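Slide 6. Bars and end stops: handling and storage

Speaker: Harriet Mbeki. Slides by Moataz Sqalli, parts list from Bianca Filip.

Start with the complaint from October. Bars were coming back to the bench with marks on the upper face, and the stops no longer sat square. Jovima replaced the first batch. The second batch had the same marks, so the supplier was ruled out and we looked at storage.

Point out the two areas that matter: the upper face, and the block standing on it. The upper face is the reference for fitting. The block sets where the mating part comes to rest, so any damage to its corners shows up in the fit.

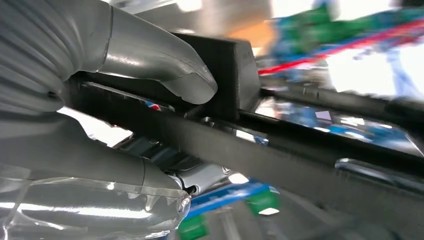

Slide 6: matt black bar with the raised block on its upper face.

Pause on the slide. Ask the room where they would pick the bar up. Most people say the block. It is the wrong answer: hold the bar by its body, clear of the block, and never lift or drag it by the block itself.

Storage rules, read out in full:
Bars lie flat, block upwards, one layer per tray.
Trays hold 20 bars. Do not stack more than 2 trays.
Wipe the upper face with a dry cloth before it goes back.
Check the corners of the block under the bench lamp.

Mention the Raslow trays. They are 200 mm too short for the long bars, which were left overhanging the end. Barbara Sadowski has ordered the longer type.

If asked about repainting: no. The coating alters the fit. Refer questions on tolerances to Genivaldo Meireles.

Next slide: labelling.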